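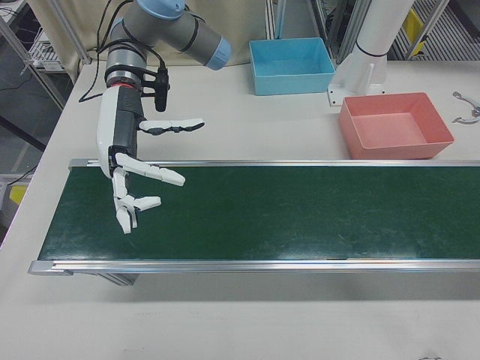 *Green belt on the white table, left end.*

**From:** Anong Rojanasak
**To:** benchbelts list
**Subject:** Re: Scuffs on a dark green belt - clean, flip or replace?

Comfort Addo wrote:

> Hello all,
>
> We have a tabletop conveyor with a dark green belt, matte on top. It came secondhand from a seed packer in Flondelholm and it runs well enough, but the surface has gone pale in streaks. Some of the marks run with the direction of travel and some go across. I have wiped it with dish soap and warm water and they look better while the belt is damp, then come back as it dries.
>
> My questions are these. Is it dirt or is it wear? Can a belt like this be turned over? And does anybody have a good way to clean the table around it without taking the whole conveyor off? We have a white top and it shows everything. Crumbs of dried glue get along the side rail and I end up digging at them with a ruler.
>
> I would like to avoid buying a new belt before the end of May if I can, but I don't want to nurse a bad one either.
>
> Thanks,
> Comfort

Comfort,

Ours is the same color or close to it, and it has faint lighter scuffs and streaks too. I have stopped trying to get them out. Marks that disappear when damp and come back when dry are usually in the surface. The water fills the scratches for a while and they look dark again. Dirt tends to stay visible when damp, and it comes off on a white rag.

So start with the rag. Fold a clean white cotton cloth, dampen it with plain water, and hold it flat on the stopped belt. Pull it toward you for the length of your forearm and look at it. If the cloth is gray you have dirt and should keep cleaning. If it is nearly clean and the streaks are still there, it is wear and more soap will do nothing for you.

Try your fingernail as well. Drag it across a streak. If you can't feel an edge, leave the belt alone. If you can feel one, look at it again in a month. If the nail catches and lifts a bit of the cover, order a belt now and don't wait for the end of May.

Check where the light is before you judge it. We have an overhead light that puts a pale patch on the belt toward the right, and Fuseini spent most of a morning scrubbing at it when he started here. Move your head and see if the patch moves with you.

On turning it over, it depends on what the underside is. Many of these belts are smooth on top and fabric underneath. The fabric side is there to slide on the bed, and if you put it on top it will hold dust and glue and you will be worse off. There is also the join to think about. If the belt is laced you can take it off easily, but a welded one has to come off over the rollers, and on a small conveyor that means taking the side plate off. I have flipped one belt in my life and I put it back the right way the same afternoon.

If you do order, measure the belt itself and not the bed. I ordered from Sarpong by the bed width once and got one that rubbed on both sides. Ours is 315 mm wide by the tape. For length, put a chalk mark on the belt and one on the bed, run it around once by hand with a cloth tape on it, and write the number down. Don't work it out from the roller centers unless you know the diameters properly. Sarpong will ask for the thickness too, so have calipers handy. I take it in two places, well away from the join.

For routine cleaning, this is what we do:

- Switch off at the wall and take the plug out. The stop button is not enough if your sleeves are near the rollers.
- Dry brush first, a soft dustpan brush, working off the end of the belt into a tray.
- Damp cloth with a little Zirnau. That is the mild concentrate in the squat bottle. We use it weaker than the label says.
- Plain water on a second cloth, then a dry one.
- Plug in, run it empty for five minutes, and watch the edges.

No alcohol, and no melamine sponges. The sponges do take the scuffs down, but they leave shiny places on a matte belt and then cartons slide on those and grip everywhere else. We had that on the old Flanari conveyor and it never ran evenly afterward.

Now the table. Ours is white as well, and the conveyor runs diagonally across it, so there is a corner of open table on either side and neither is a handy shape. I like it that way for working, though. You get a wider place to put things down than if the belt were square to the edge. The trouble is the strip right up against the conveyor where a cloth won't reach.

Use a plastic putty knife for your glue crumbs, not the ruler. A steel ruler will mark a white top and then the marks collect dirt and you have a gray line you can't shift. Wrap the putty knife in a thin rag, wet the rag, and run it along the foot of the rail. If the glue is the white woodworking kind, lay a wet strip of cloth on it over your coffee break and it will mostly push off. Hot melt is easier left dry and flicked off.

Kwaku puts low-tack tape down along the rail on the table side and changes it when it looks bad. I was against this because I thought the adhesive would stay behind. It hasn't so far, but he doesn't leave it down long. Two widths of tape side by side catch nearly everything.

One more thing on the streaks that go across the belt. Lengthwise marks are normal, from things dragging or from a rail. Crosswise ones usually come from people pushing items on from the side, or setting a tray down on the belt. Look at where your loader stands - if the cross marks are all at that end you have your answer, and a square of card to set things on will slow it down. If they are spread over the whole length, check the bed under the belt for a lump. Glue on the bed shows through as wear on top.

Chih-ming Huang posted a good note on belt tension here a while back. It should be in the archive under "tracking" and it is worth reading before you loosen anything. Write down how many turns you give each screw.

If you get a chance, post what your rag looked like, and whether the join is laced or welded. I have a part bottle of Zirnau I can send if you are paying postage.

Anong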